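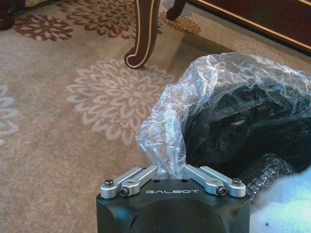

BRALLUMTHORPE, 2026-06-11

The Vindumley open day is a public demonstration of household robotics held at Brallumthorpe by the engineering firm Tekberg. It is presented in a furnished living room and concerns tidying tasks, chiefly the handling of bags, bins and loose items at floor level. The first edition took place in January and drew 239 visitors.

Equipment

The demonstration uses a robot with two white arms, each ending in a black two-fingered gripper. The fingers are moved by parallel metal linkages. Small cameras at the wrists supply close views of the object being handled, and a further camera gives a general view of the floor and furniture.
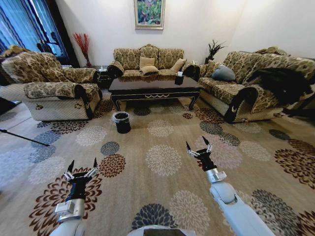 Both grippers open over the carpet, with the lined bin in front of the coffee table.

Programme

Visitors are admitted in groups and watch from the side of the room. Imani Lyimo of Tekberg introduces each session, and Petro Pavliuk supervises the controls. A session lasts some 4 minutes. Thin plastic film is treated as a separate class of object, as it creases under light pressure and reflects light from above. 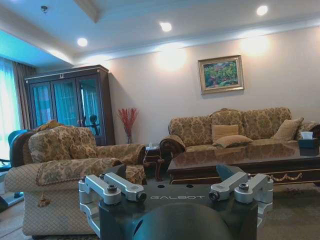
Records

Results are entered in the Groen log, a register kept by the firm for all public sessions. It held 2472 entries before the second edition. Each entry gives the task, the arm used and the number of attempts. Sessions stopped by the supervisor are entered separately.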